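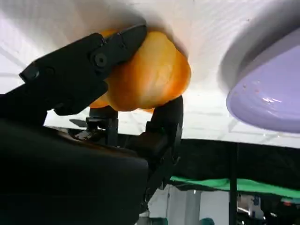 Gripper closed on the orange piece, close-up.

2019-09-20

Self-portrait booth, picks and rejects

Finished going through the cards from the Clerkdale sessions. 2426 frames in total from 40 sitters. Each sitter had the booth to themselves with the curtain shut, the remote in hand and no limit on tries. Afterwards they sat at the laptop, marked the ones they could live with, then chose one or two for printing. The marked set comes to 447. The printed set is 78, so nearly all of them took the second print when we offered it.

I had expected the sitters to stop when they got one they liked. Most didn't. Going by the order of the files, a lot of the printed ones come from the middle of the run, and the person carried on for a good while after. A few told me they had known at the time which one it was and wanted to see if they could beat it. Must ask everyone this next time and write it down properly, as I only have it from memory for the ones who brought it up.

Mirrored or not mirrored. The screen in the booth shows the sitter flipped, as in a mirror, but the files save the right way round. In August we saved them flipped by mistake and got no complaints. This time we had several people say their face looked crooked, or that their parting was on the wrong side. One woman said it looked like her sister. I made flipped copies for her and she picked straight away. For the next run we should offer both at the laptop, side by side, left and right swapped at random so we don't steer them.

Lamps. Used the two Flekby panels at the sides and nothing overhead. Kinder under the eyes but glasses pick up both panels as white bars. Raising the panels to the top of the stand cured it for some and not for others. Tall people suffered most. Kwaku moved the stool down a notch for them, which helped a bit, but then they looked up at the lens and some of them hated their necks. Need a lens height that moves with the stool. Fixed bracket is no good.

Also the curtain. Grey is fine for most skin but the cloth we have has a green cast and it goes into the shadows on one side of the face. I corrected it by hand on the prints. Would sooner buy new cloth.

Asked sitters to write one line on the back of their second print, why they chose it. Reading through these took most of the afternoon. The commonest reason was some version of "looks like me". Next was the eyes. Very few wrote that they looked pretty or handsome, though plenty said so out loud at the laptop. I think writing it down made them modest. One wrote "my mum will like it". One wrote "I look like I'm not trying", and hers was very near the end of a long run.

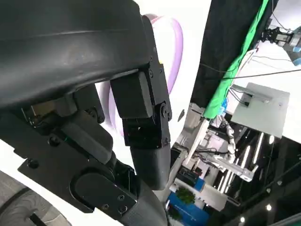
Decha Yimyam thinks the line on the back is asking the wrong thing, and that we would learn more from what people throw away. Her point was that anyone can give a polite reason for keeping a picture, but when they reject one they are quick and exact about it: chin, teeth, that eyebrow. She would have them say a word for each reject and record the sound.

Good idea but it would take ages with the ones who shot the most. Could do it for the last handful of rejects only. Will try it on Kwaku and myself first.

Kwaku Acheampong's trial set is on the Potden drive in the folder called Amissah. Leave it out of the totals, he knew what we were looking for. He shot all of his with his chin to the left and did not notice until I laid them out in a row. I do the same to the right. Looked back through the sitters for it and most of them have a side too, and keep to it even when they are pulling faces.

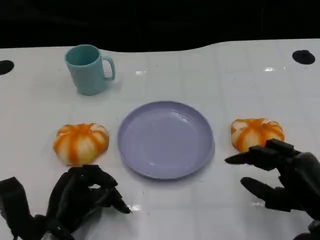
Sorting by side would need two of us working separately, then comparing. I started marking them on my own and by the end I was changing my mind about earlier ones. Straight on is the trouble, as hardly anyone is quite straight. Suggest three piles, and if in doubt it goes in the middle.

To do before the next session:

Lens bracket that slides. Measure stool first.
New curtain, check it under the panels before paying.
Flipped and unflipped copies on the laptop.
Ask when they knew which one it was.
Reprint for the man whose second print came out with the line through the forehead. Same file, other printer.
Change the remote battery, it was slow to fire towards the end of the day and people were holding a smile too long.

Consent forms are in the blue folder. Two sitters said no to display, prints given to them, their files to be wiped once Decha has checked the names.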